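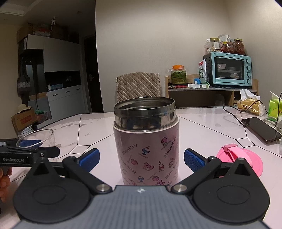 Ticket 466: Episode 4 of the pawn-and-loan comedy "Kahsay" stops with a black screen at the 24 minute mark on the Stultier TV app. Sound keeps going to the end. It happens on the living room set every time and on the tablet never. The preview tile is wrong too. Where the other episodes have a still of the lead actress, this one has a still that has nothing to do with the show. Please fix both if you can, but the black screen is the one I care about.

Opened by: Hamdia Alemneh
Opened on: May 18, 2018
Product: Stultier TV app, Mastumby streaming box
Priority: Normal

Steps already tried by customer
Restarted the box. Signed out and back in. Deleted the app and installed it again. Turned subtitles off. Played episodes 3 and 5 all the way through with no trouble.

Reply from Tineke Van der Linden, Viewer Support
Hello Hamdia, thanks for the details. I played the episode on a Mastumby box here and did not get the black screen. Could you tell me two things? First, which picture setting is the app using (Settings, Playback, Picture)? Second, does the screen go black if you skip ahead to minute 25 and start from there?

Reply from customer
Picture is set to Best. If I skip to 25 the screen is black from the start. If I go back to 20 the picture returns and then drops out at 24 again. It is the wedding scene, right when the brother walks in with the guitar, so I have now heard the biggest scene of the season twice without seeing it.

Reply from Tineke Van der Linden
Thank you. My box was set to Auto. I changed it to Best and got the same result as you, black from 24 minutes until the credits. Please switch to Auto or Good for now and let me know if it plays.

Reply from customer
Plays on Auto. The picture is a little softer but I got to the end. Leaving this open because I would like to watch the rest of the season on Best.

Internal note
Passed to Stistavance, who prepare the video files for us. The Best version of episode 4 has a full sound track but the picture track ends early. The Auto and Good versions are complete. Tablets do not use the Best version, which explains why the customer's tablet was fine. A similar fault was logged in March for a concert film and was cured by a new upload. Tile image reported to the artwork desk under the same ticket.

Reply from Tineke Van der Linden
Stistavance sent a new file and it has been live for 12 hours. I watched it through on Best with no black screen. Before you try it, please close the app fully and clear saved data (Settings, Storage, Clear). You will need to sign in again, and your watch list will still be there.

Reply from customer
Cleared the data and watched on Best. Picture stayed on the whole way. The tile has not changed.

Reply from Tineke Van der Linden
Good to hear about the playback. The artwork desk has the correct still and will swap it with the next catalog update. I have marked the playback fault as solved and moved the tile to its own ticket, so you will get a separate email when it is done.

Status: Solved (playback). Tile image: pending.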